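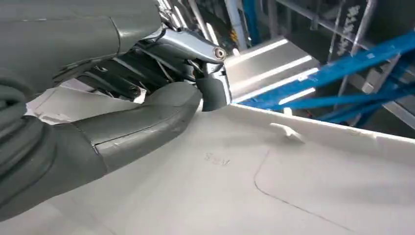

**Snow anchor spacing for a crevasse rescue practice on low-angle névé**

Our club runs a rescue practice on the Stasstead snowfield, at 1,747 m. Three people per rope. Last November the top layer was wind slab over firm névé, and one of our two pickets pulled during a loaded test. Both are Helex, medium length, placed vertically and clipped at the top. What spacing and placement should we use for a two-point anchor? I have a 31 m rope and a 240 cm sling.

**Answer 1 (accepted)**

Top-clipped vertical pickets are weak in anything softer than hard névé. Dig through the slab first, then place each one mid-clipped, tilted back from the load. If the firm layer is too deep to reach, bury the picket horizontally as a deadman and cut a narrow slot for the sling. The slot must run in line with the load, or the sling will lift the picket out.

Put one picket well behind the other and offset it to the side, so they don't share the same block of snow. Equalize with the long sling and keep the angle at the master point small.

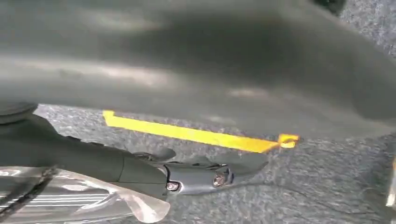

Practice the rigging indoors before Friday. We do ours on the floor at Groltent, tying the sling to two fixed points and running the full changeover from arrest to hauling. Speckled gray carpet like that makes it easy to lose a dark prusik cord, so use a bright one. Floor practice tells you nothing about holding power, only about knots and order of work.

— Su-bin Ha

**Answer 2**

Agree with mid-clip. Dhillon's old handout has a diagram of the T-slot, page 14 I think. Check the rope length too. With 3 on the rope and coils at each end, you may not have enough left for a drop loop.

**Answer 3**

just use a bigger picket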